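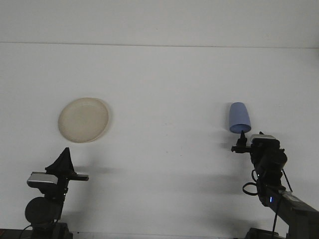 Figura 3. Puesto de dos brazos durante la tarea «vaso y plato»: el plato a la izquierda de la mesa y el vaso azul claro, inclinado y con la boca hacia abajo, junto a la pinza derecha.

4.2. Recoger y colocar la vajilla

La segunda familia de tareas del banco Clukamero reúne labores de cocina que una persona hace sin pensar: apartar un plato, poner un vaso encima, devolver cada pieza a su sitio. Las elegimos porque los talleres y las viviendas asistidas que consultamos en Brarklow las pedían con más frecuencia que ninguna otra – por delante incluso de doblar ropa – y porque el criterio de éxito se puede comprobar con una sola vista de la mesa.

En la variante «vaso y plato» se pide que el vaso termine de pie sobre el plato, con la boca hacia arriba y sin apoyo de la pinza. No se exige que quede centrado. La posición inicial de las piezas cambia en cada ensayo, y la orden se da por escrito, en una frase corta. El operador no interviene una vez iniciado el movimiento, salvo para pulsar la parada.

Se registraron 2.039 ensayos, de los cuales 1.626 cumplieron el criterio. La política de control, a la que llamamos Skatus, se había ajustado antes con más de 200 demostraciones teleoperadas de esta misma variante. Como referencia empleamos Chae, un planificador clásico con detección de objetos y agarres calculados de antemano, que evaluamos por separado en el apartado 4.4.

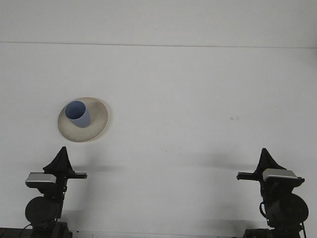 La mayor parte de los fallos se concentra en dos momentos. El primero es el agarre: el vaso es más estrecho por un extremo que por el otro, y cuando los dedos cierran demasiado cerca del borde la pieza gira y se escapa. El segundo es la suelta. Si el vaso llega al plato ligeramente ladeado, apoya primero sobre el reborde y cae al abrirse la pinza. Skatus corrige a veces la inclinación antes de soltar, pero lo hace de forma irregular, y no hemos encontrado una relación clara entre esa corrección y la posición inicial del plato.

Conviene no leer la tasa de éxito como una medida de utilidad doméstica. La mesa es blanca y lisa, la luz es uniforme y hay muy pocas piezas sobre ella. Una encimera real tiene restos de comida, paños, vasos transparentes y platos apilados, y ninguno de esos casos entra en esta variante. Tampoco se mide el tiempo, que en una cocina o en una línea de montaje pesaría tanto como el acierto. En los ensayos previos de marzo, un ayudante humano terminaba la misma tarea mucho antes que el sistema.

Con estas reservas, los datos indican que colocar un vaso rígido sobre un plato está al alcance de un puesto de este tipo en condiciones de laboratorio. La extensión a vajilla apilada se trata en el apartado siguiente.

Comentarios de los lectores

lector_bancada
¿Se contaron como fallo los ensayos en los que se pulsó la parada? En el texto no queda claro y puede cambiar bastante la cifra.

M. T.
Trabajo en una cocina de colectividades. El día que haga esto con vasos mojados y una bandeja llena me avisan.

torno_y_fresa
Echo en falta la tabla por posición inicial del plato. ¿Va en el material complementario?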